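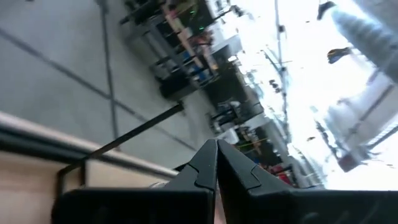

Gusten Workroom Notes covers the layout and upkeep of the Irkari workroom, with one plain text file for each part of the room: floor, tables, shelving, storage. The files are meant for people who set up or put away in the room and need to know where things go. The floor file comes first. The gray floor is laid in large smooth panels, and the dark seams between them cross in a loose grid, so positions in the notes are given by panel and seam instead of by distance from a wall. The row of shelving units and workbenches has its own file, and so does the light tan surface with the pale rounded rim.

Contents

floor.txt: panel numbering, cleaning, what may be rolled over the seams
tables.txt: table positions and permitted loads
shelving.txt: what belongs on each unit, bottom shelf first
storage.txt: bins, labels, spare labels
items.csv: the item list, 111 rows
changes.txt: edits by version

Item list

Each row in items.csv has 6 columns: item, unit, shelf, bin, last checked, remarks. An empty bin column means the item sits directly on the shelf. Items kept on a workbench have "bench" in the shelf column. Remarks are free text, up to 1000 characters.

Putting things away

Return bins to the shelf listed in items.csv. Heavy items go on the bottom shelf. No single bin should weigh more than 40 pounds when full. Leave the workbenches clear at the end of a session, except for rows marked "stays out." Wipe the table rims as well as the tops.

Known gaps

Cabinets are listed by unit only, with no contents. The Ninh bins were relabeled in September and some rows still use the old labels. Cables are not listed.

Version

Current as of March 2025. Replaces the Grurkmont layout sheet, which used a different panel numbering and should not be mixed with these files.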